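Week 7: Limestone, Marble and What Lies Between

Welcome back, everyone, and do take a handout from the pile if you missed last week. We left off with limestone settling on an old sea bed – shells, mud and a great deal of patience – and today we bury it, warm it and squeeze it until the calcite grains grow into one another.

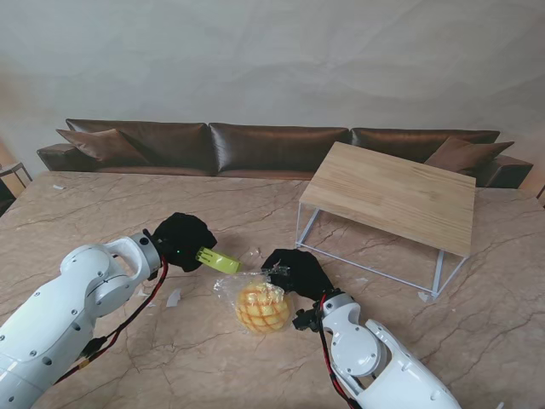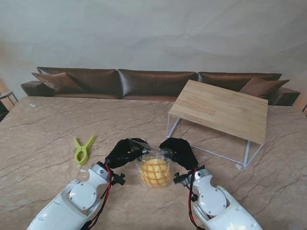 Beige marble tabletop with dark, branching veins.

Pure calcite marble is white, so colour tells you about impurities: clay, iron oxides, sometimes graphite. Be a little careful with the word in shops, though, as masons will happily call any limestone that takes a polish "marble".

Please read pages 249 to 268 before the seminar, and bring your hand lens. Begoñe Escobar has spares if yours has gone missing.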